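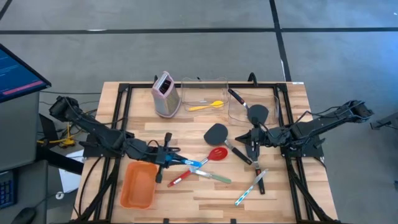 Ticket 2143
Product: Skulen task runner, two-arm table cell
Site: Billton
Opened: February 19, 2023
Reported by: Emlyn Owen
Severity: normal
Status: closed, with one item carried over
Subject: Utensil clearing job stalls with "target lost" on items resting in clear tubs

Description of problem

The utensil clearing job stops partway through and does not resume without an operator. The task is the ordinary one you would give a kitchen helper: pick up whatever is lying on the table and put it in the shallow orange bin. The failure depends on which item is selected. The red slotted spoon with the blue handle lies flat on the wood next to the left gripper, and items placed like that are picked without trouble. The turner with the metal handle rests partly in one of the clear plastic tubs at the back, its head inside, and the yellow spoon lies in the other tub. When either of those is selected, the arm moves to a point over the tub, holds there until the timeout, and the runner logs "target lost". The job then waits.

Expected: item is picked, or skipped with a warning and the job goes on.
Observed: arm holds position, job waits for a person.

Reproducible: yes, on most runs. A layout with everything flat on the table completes.

Environment

Skulen runner, current release
Ververidis detection package, default kitchen model
Villeck motion controller, left and right arms
Pick timeout: 900 (controller units, factory value)
Approach height: 100 mm
Minimum confidence: factory value

Log

Entry 1, Emlyn Owen
Attached the run log and the table view. Layout is the standard mixed set: grater, tubs, spatulas, spoons, the knife with the blue-and-white handle and the long green blade with the red handle. I have not changed any settings since installation. The stall is always at the approach stage. Gripper never closes.

Entry 2, support
Received. Please run the job with the tubs taken off the table and their contents laid on the wood. Keep the same lighting. Send the log even if it completes.

Entry 3, Emlyn Owen
Done. Job completed. The knife needed a second attempt but went in. Log attached.

Entry 4, support
Thank you. That clears the motion side for flat items. The second attempt on the knife is a separate matter; see entry 9.

Reading your first log, the detector reports the turner as one object while the arm is parked. When the arm comes over the tub, the report splits into a handle and a head, both below minimum confidence. The tracker drops them and the runner has nothing left to aim at. The yellow spoon fails differently. It is detected throughout, but its depth reading jumps between the spoon and the wall of the tub, and the runner rejects any target whose depth will not settle.

Two faults, same message. We will ask for the messages to be separated.

Please try the following, one at a time:
a) Raise approach height from 100 to 300 mm.
b) With (a) in place, lower minimum confidence by one step.
c) Put both values back and switch on "hold last pose" in the tracker.

Entry 5, Emlyn Owen
Results.

a) Turner: picked on some runs. It comes up by the handle and the head catches on the rim of the tub on the way out. On one run the tub was lifted with it and fell back on the table. Spoon: no change.

b) Turner: same as (a). Spoon: arm went down and closed on nothing, above the spoon. Also, the runner began trying to pick the wood stripes on the tabletop. I stopped the job and put the value back.

c) Turner: picked more often than in (a). Same problem with the rim. Spoon: no change.

Entry 6, support
Leave minimum confidence at factory value. The stripe detections are a known weakness of the kitchen model on butcher-block surfaces, and a lower threshold will always bring them out.

Use (a) and (c) together for the turner. For the rim, set the lift direction for items in containers to "along handle" in place of "vertical". The setting is in the job file and does not appear in the panel. A turner standing at an angle has to come out at that angle. A person does this without deciding to; the runner has to be told.

Entry 7, Emlyn Owen
Set as described. Turner now picked and placed in the bin on every run I tried except one, where the handle turned in the fingers and the head hit the wall of the tub. Spoon still fails.

General question while this is open. We were sold this cell as ready for kitchen clearing. My manager wants to know whether it can be left running with no one in the room. I would like an answer I can forward.

Entry 8, support
Answer for forwarding:

Flat items on an open table, from the trained set: yes, with the area guarded and a person within call. Items leaning in or lying inside open containers: with the job file edited for the container, and with someone there to clear stalls. Items inside transparent containers: no. The depth sensing does not handle clear plastic reliably and no setting in this release will change that. Sharp items: we do not support unattended handling.

Speed should also be mentioned. The cell clears a table more slowly than a person does. It is useful where the person has something else to do nearby and can look up now and then. If the manager's plan depends on the room being empty, the plan should wait.

The bin should be judged separately too. The runner counts an item as done when the gripper opens over it. A long spatula placed across a shallow tray is done as far as the log is concerned, and may be hanging over the side. Please check this on your runs.

Entry 9, support
On the knife. Your second log shows the first grasp was planned on the blade. The patterned handle scored lower than the blade, most likely because the model was trained on plain handles. The runner retried and took the handle. I would not rely on the retry. Mark the knife as "exclude" in the item list and move it by hand. Do the same with the green blade until you have checked which end the runner prefers.

Entry 10, Emlyn Owen
Checked with the arms in step mode. On the green one it plans the grasp on the red handle each time. I have excluded both anyway.

On the bin: confirmed. The longer spatula was left across the edge on several runs and slid off once. Log says success for all of them.

Manager has read entry 8. He asks when the clear plastic limit goes away.

Entry 11, support
No date I can give. Ververidis have a revised depth stage in testing and the next release is planned for June, but I have not seen it run on tubs with items in them. Until then the workable route is to change the tubs. Opaque ones with matte sides, in any color that contrasts with the table, will do.

For the bin, add a place rule: long items along the long side, release height lowered. Sample lines for the job file are attached. There is no check after release, so a badly placed item will still be logged as a success. Filed as a feature request.

Entry 12, Emlyn Owen
Swapped the clear tubs for gray ones from the store room. Spoon picked on the first run and on all but one since. The miss was with the spoon tight against the wall, no room for the fingers. Place rule works for the spatulas.

Grater: not in scope for us, but I tried it. The gripper pushes it over. Excluded.

Entry 13, support
The grater is wider than the fingers open at the base, and the sides slope. Excluding it is correct.

Final settings for this site

Approach height: 300 mm
Minimum confidence: factory value
Hold last pose: on
Lift direction, container items: along handle
Place rule: long items along long side, low release
Excluded: knife, green blade, grater
Containers: opaque only
Operator: present

Resolution

Stall on turner: resolved by configuration.
Stall on spoon in clear tub: not resolved in software; avoided by changing the container.
Single message for two faults: passed to Skulen development.
Success logged without checking the item is in the bin: carried over as a feature request, linked to this ticket.

Entry 14, Emlyn Owen
Agreed to close. We are running it during the afternoon clean-down with one person at the sink in the same room. Please keep me on the feature request.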